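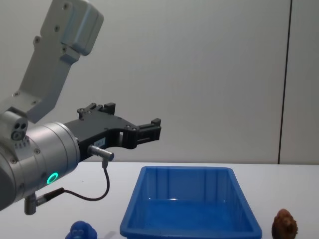

*Plokasow Home Notes · No. 10*

# Toy animals back in the bin: a tabletop method

Toy animals multiply. You start with a pig and a cow, and by April there's a herd under the couch and a rhino in the bathtub. I love them all, but I also love being able to walk to the kitchen in bare feet! So let's sort them out properly, up on a table, with one good bin. It's a really satisfying job and a nice one to do with kids from three or so.

## What you need

- A table you can wipe down. White is wonderful for this, as every stray ear and tail shows up.
- One shallow plastic bin with a solid rim.
- A damp cloth and a dry towel.
- A bowl of warm water with a drop of dish soap.
- A paper bag for anything broken.

I wouldn't start with a deep bin. In my Cornano days (long story, tiny apartment) I kept everything in a tall laundry hamper, and the small animals sank to the bottom and stayed there until we moved.

## Step 1: Clear and wipe the table

Move the mail, the cups and the half-finished puzzle. Wipe the top and let it dry. If you're doing this with a toddler, put the bin down first, well back from the edge, so there's already a place for things to land.

## Step 2: Bring the animals up in small batches

Carry up a handful, sort it, then go get more. Tipping out the whole collection feels great for a moment and then everybody starts playing and you've lost the afternoon. (Fine, if that's what you want!)

Set the animals down beside the bin with some space between them. You want to be able to see each one.

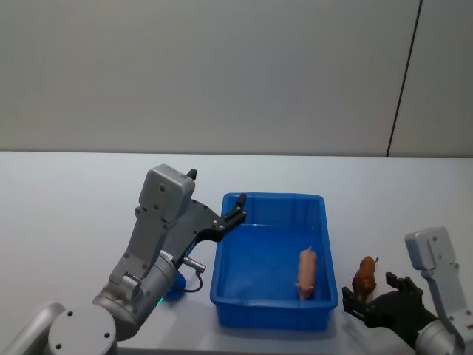 Pick up whichever animal is closest and give it a quick once-over. Is it sticky? Is there a split seam, or a sharp bit where a leg used to be? Sticky ones go in the soapy water, split ones in the paper bag, and the rest are ready for the bin. Squeaky toys with a hole in the bottom should stay out of the water — wipe those with the cloth.

## Step 3: Big ones first

Lay the large, chunky animals along the bottom, on their sides. Then tuck the little ones into the gaps or let them ride on top. Femke Claeys, my sister-in-law and a far tidier person than me, stands hers up in rows facing the same way, and it does look fantastic until a child walks in.

Leave some room at the top. You should be able to lift the bin by its rim without anything rolling out. 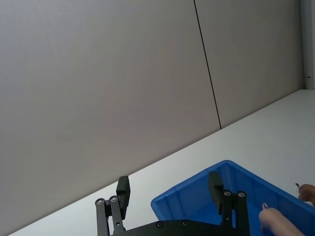
*Blue bin on a white tabletop, with a thick rolled rim and ribs on the inside walls.*

## Step 4: Dry the washed ones

Shake them well and stand them on the towel for 90 minutes, longer if they have deep folds around the legs. Turn them over halfway. They join the others once they're dry all over.

## Step 5: Put the bin where a child can reach it

A low shelf beats a closet every time. Ours slides in under the window bench, next to the blocks, and the animals come out by themselves at breakfast and go back before supper.

The whole thing takes about 2 songs' worth of effort on a normal evening after that first big sort. We sing the pig song. Any song with plenty of animal noises will do!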